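Old burial ground at Stulo, reading worn headstones

Started by ridgewalker_tom
14 replies · 400 views

ridgewalker_tom
Wednesday, July 24, 2019

Has anyone here been out to the old burial ground on the Stulo road, past the Beltent turnoff? I went on Sunday looking for a great-great-uncle on my mother's side, family name Awad. The county index has him in the east row, but the east row stones are sandstone and most of them are worn nearly smooth. I could make out a few dates and part of one verse. Is there a transcription that was done before they got this bad?

2 likes

Marnie_K

There is one. The library in Beltent has a typed list in a green binder at the reference desk. You can't check it out but they'll let you photograph the pages. It covers the east row and most of the north side. It does not cover the section behind the fence, which was a separate church plot.

Be careful with the spellings. Whoever typed it guessed a lot. My own people are in there three different ways.

5 likes

gravel_pit

Take a mirror. Go late in the afternoon and throw the light across the face of the stone from the side. I have read stones that way that looked blank at noon. Or go after dark with a flashlight held flat against the edge.

Some people will tell you to use shaving cream or chalk. It does bring the letters up.

1 like

Marnie_K

Please do not put shaving cream on sandstone. It gets into the pores and you can't rinse it all out. Same with chalk and flour. Plain water and a soft brush at most, and if the surface is flaking, don't even do that.

9 likes

gravel_pit

I've been doing it for 30 years and the stones I did first are still standing. The weather does more to them in one winter than I ever did with a can of foam. I didn't say scrub it.
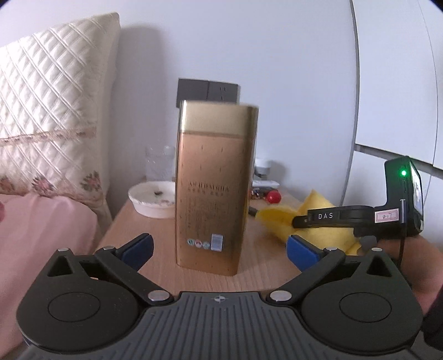
Anyway, the mirror is the better way if you have somebody to hold it for you. One person holds, one person reads, then swap and see if you both get the same letters. If you don't agree on a letter, write a dash.

3 likes

Wissam Semaan

Tom, which Awad are you looking for? My grandmother's sister married into that family and I have a partial tree. There were two brothers who ran the store at the crossroads. The older one is in Stulo. The younger one I believe is in the city, although a cousin of mine says otherwise and we have argued over it.

The verse might help. If it mentions a river, that is the older brother's wife.

2 likes

ridgewalker_tom

Wissam, it would be the younger one. The index has him in Stulo with no year. The verse I could read was "rest from the" something, then a gap, then "shore." So maybe a river, maybe not. I'll send you a message with what I have.

Thanks Marnie, I'll go to the library first. I had planned on brushing them with water and nothing else.

hollis77

The index is wrong on a lot of Stulo. It was put together from funeral notices, so it tells you where the service was held and then somebody assumed the burial was there too. I found a man listed at Stulo whose stone is 60 miles away with his dates on it plain as day.

4 likes

Marnie_K

I don't think that's right for all of it. The north side came from the sexton's book. The east row might be from the notices.

hollis77

Could be. I only checked the east row. I still wouldn't trust it without a stone or a deed for the plot.

1 like

Prernovetti_branch

The gate was chained when I was there in March. Is it open now? I drove all the way out and had to look over the wall.

ridgewalker_tom

It was open Sunday. The chain is there but it's only looped over, so lift it off and put it back when you leave. Park on the gravel and not on the grass, the ditch is deeper than it looks.

2 likes

gravel_pit

Wear boots. The back corner by the fence is all briars, and the ground has sunk in places where you can't see it.

Wissam Semaan

Got your message, Tom. The wife's name matches what I have for the younger brother, so I may owe my cousin an apology. I have a funeral card somewhere with the full verse on it. I'll scan it when I find the box and post it in this thread.

6 likes

Marnie_K

If you post it, I'll pencil a copy into the binder at the library. They allow that if you put your name next to it.

3 likes

Share this thread · 2 shares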